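Subject: Re: [fasow-karting] Moving up a class, and what to do about the Plurkness rounds

On a November evening, Tarek Azar wrote:

> Hi all,
>
> My daughter has done two seasons in the junior class now and she is
> getting tall. The people in the next pit over keep telling us to move
> her up for spring. I don't know if she is ready. She can hold a good
> lap on her own but she gives up the place when somebody puts a nose
> down the inside. I'm worried we will spend a lot of money on a new
> engine and she will spend the year at the back and stop enjoying it.
>
> Also, does anybody know if the Plurkness rounds are worth the drive?
> We have only ever raced at Fasow.
>
> Also also, what do people do about seats? She is between sizes.
>
> Thanks,
> Tarek

Hi Tarek,

What a nice message to find, and please don't worry about asking three things at once, I do it all the time. I've been meaning to write more on this list now that the season is over and my evenings have come back to me, so you are going to get the long version. Put the kettle on.

First, the moving up. We went through all of this with my son, and I lost a fair bit of sleep over it. He was in the junior class for longer than most of his friends, and each time one of them moved up I had a little panic that we were holding him back. We weren't. He had one more winter of growing, one more spring of learning to race with people close to him, and when he did change class he was so much calmer than he would have been the year before. The kids who had gone early were quicker than him for the first couple of months and then it evened out (mostly!).

The part of your message that caught my eye was the bit about her giving up the place. I wouldn't read that as her not being brave. Mine did the same, and when I finally asked him about it in the van on the way home, he said he thought he was supposed to leave room whenever he heard an engine behind him. He had got it from a rental session years before, where the marshals wave the blue flag at everybody, and he had been carrying it around ever since. So do ask her what she thinks the rule is. You may get a surprise. If it turns out she knows the rule fine and just doesn't like the contact, then I'd say find one or two friendly kids and have them run nose to tail in practice, swapping who leads. The Seyoum family are very good about this and I'm sure they would join in if you wandered over and asked. They're usually at the far end by the scales.

We did 15 laps at a time like that, with the kids told they could pass in one corner only. It was the tight left after the back straight. The one in front got to practice holding the inside and the one behind got to practice being patient, and then they'd swap. It looked terribly dull from the fence and they absolutely loved it.

On the engine, please don't buy new. I say this with love for everybody on the list who sells engines. Somebody always has one on the shelf over the winter, and if you ask here in a separate message with the class in the subject line, you'll get offers. Ask when it was last rebuilt and who did the work, and ask to see the log book. If there isn't a log book, take that into account in what you offer. We paid for a cheap one once with no history at all and it let go on the second morning, and by the time we had put it right we could have had the nice one with the carry case.

Better still, see if you can borrow a kart from the next class for one practice day before you decide anything. The extra weight and speed feel very different, and she will know a lot more after a morning in it than you and I can work out by email. Take her own seat insert and her own gloves, and don't put a timer on the dash. Just let her drive around. If she comes in grinning, you have your answer, and if she comes in quiet, then you have another season in a kart that you already own and know how to set up, and that's a lovely thing to have too.

Now, Plurkness. I like it very much, and my husband doesn't, so you can have both opinions. The track is wider than Fasow and the surface is kinder on tires. There's a long downhill right that looks like nothing from the paddock and is hard to get right, and she will learn more about looking ahead in that one corner than in a whole day at home. The parking is flat, the food is decent, and the lady at sign-on remembers all the children by name.

Against it, the drive is 200 miles for us each way and it will be about the same for you, I'd think, if you're still out past the reservoir. You really need to go up the night before. The gate opens early and if you aren't in the line you end up on the wet grass by the fence, where your awning will not stay up. Bring more stakes than you think. And the gearing is quite different, so don't go up with only the sprockets you use at Fasow. Go a tooth or two either side and ask your neighbors in the paddock what they're on. Most will tell you. A few will tell you something that isn't true, and you'll learn who they are pretty quickly.

If it were me, I'd do one Plurkness round as a guest, late in the spring when the weather's better, and not sign up for the whole series. You can enter single rounds. The form doesn't make that very clear but there's a box for it on the back page.

Seats! Everybody has a view on seats and I expect you'll get plenty of replies. When mine was between sizes we went with the bigger one and padded it, and I'd do that again. The Flarlow pads are the ones we had, the stick-on kind, and they lasted well as long as I cleaned the seat properly first and left it overnight. Put the padding at the ribs before you put any at the back. She should be snug at the sides and still able to take a full breath. If she says her ribs are sore after a day, please take it seriously and look at a better rib protector as well as the seat, and don't let anyone tell her it's part of the sport. If you do move the seat, weigh the kart again with her in it, helmet and all. A small change in height makes a big change to how it turns in. I didn't believe that until I'd seen it.

One more thought and then I'll let you get on. You wrote that you were worried she'd stop enjoying it, and I think that's the right thing to be keeping an eye on. We had one year when I was so busy with tire pressures and entry forms that I didn't notice my son had stopped talking on the way to the track. We took a month off in the middle of that summer, missed two rounds, and he came back asking to go. We finished nowhere in the points that year and it was fine.

I'm planning to be at the club's winter workshop evening with our old chassis on the stand, if you'd both like to come and try the seat for size. It's the smaller of our two and I think it might be close to what she needs. You are welcome to borrow it until spring and see how she gets on. Starts at 7 pm, and do come in by the side door, the front one sticks.

Do let me know how it goes, and tell her hello from all of us. She drove so nicely in the rain at the last round, I meant to come over and say so and then it was time to load up.

Warmly,
Mireille Haddadin

P.S. If anyone has the other half of my bead breaker, I would love to see it again. I lent it out at Fasow and I can't for the life of me remember to whom. It has green tape on the handle. 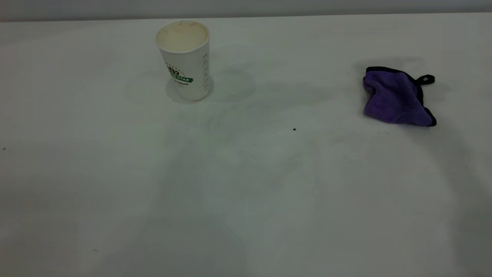
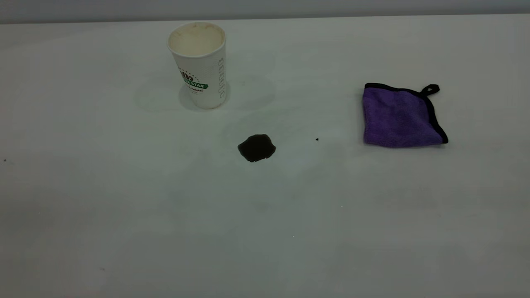 2 attachments: paper cup on the white table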